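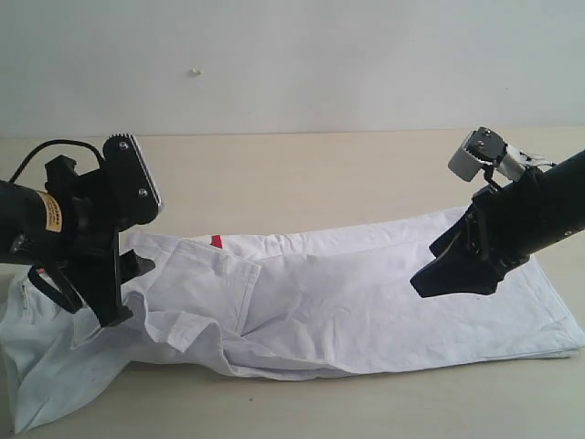

**Beril Kılıçarslan**

White cotton, most likely trousers by the time anyone's finished with them, and I have been at war with the things since November. I fold them, they look like a dropped pancake. I refold them, they look like a pancake somebody has sat on. Is there a proper method, or do people with tidy drawers simply iron everything and lie about it?

---

**fusby_halas**

In half down the middle, leg on leg, seams together. Pull the pointy bit at the crotch back in so you've got a straight edge. Then thirds from the bottom up. Two minutes the first time, a few seconds after that.

---

**Mathias Sutter**

> thirds from the bottom up

No. Thirds puts a crease bang across the knee and with white cotton you'll wear that crease all day like a medal. Half, then half again, and stop.

---

**fusby_halas**

Half and half again doesn't fit in a drawer, Mathias. It fits in a shop.

---

**Mathias Sutter**

It fits in my drawer.

---

**silvia_p**

Of course it does, you own 2 pairs of trousers.

Beril, smooth them flat with your hands before the first fold, all the way out to the hems. Most of the crumpling gets folded in at the start and you can't press it out later with good intentions. A table beats a bed for this, the duvet just swallows everything.

---

**Beril Kılıçarslan**

Table I can do. Tried Anežka's thirds last night and got something close to a rectangle. One leg was longer than the other, which I'm choosing to blame on the trousers.

---

**Svetozár Š.**

Hang them up. I moved to Truvthorpe with 300 hangers from my aunt's shop and haven't folded a trouser leg since.

---

**silvia_p**

Some of us have a wardrobe the width of a toaster.

---

**Mathias Sutter**

Hangers give you a ridge at the thigh. Clip them by the hems or don't bother.

---

**fusby_halas**

So a crease at the knee is a crime, but clip marks round the ankles are fine?

---

**Mathias Sutter**

Nobody looks at ankles.

---

**Beril Kılıçarslan**

Going with thirds, on the table, legs pulled level first. The linen pair can stay on the chair where it lives.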